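Grewal questions "ready in 2 minutes" claims on summer sweetcorn

July 2019

Grewal, the independent kitchen testing firm, is asking food brands to show their workings before they promise shoppers a faster, sweeter or fresher cob. Too many packs, it says, make claims that no one at home could check.

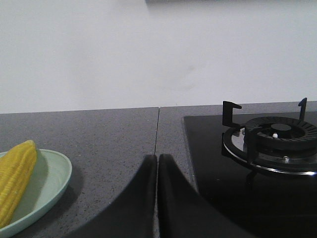
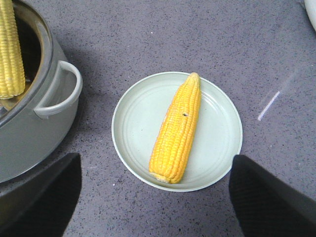
Corn on a pale green plate.

What the firm looked at

Grewal read the wording on 100 packs and adverts, including those for the Sovari and Iltier ranges. Of these, 20 gave a cooking time with no mention of the pan, the amount of water or the size of the cob. "Two minutes from when?" asks Romain Boyer, head of testing. "From cold water? From a rolling boil? If a firm can't answer that, I don't see why the number is on the front."

He is no kinder about "field fresh" -- a phrase he says could cover a cob picked this morning or one that has spent days in a cold store.

What happens next

The firm will ask 1,000 households to cook corn by the pack instructions and write down what they get. Results are due in August. Hedon, which sells the cooking thermometers used in the trial, has no say in the findings, and Grewal will publish the raw answers so that readers can judge that for themselves.

Brands wishing to respond should write to the Grewal press desk.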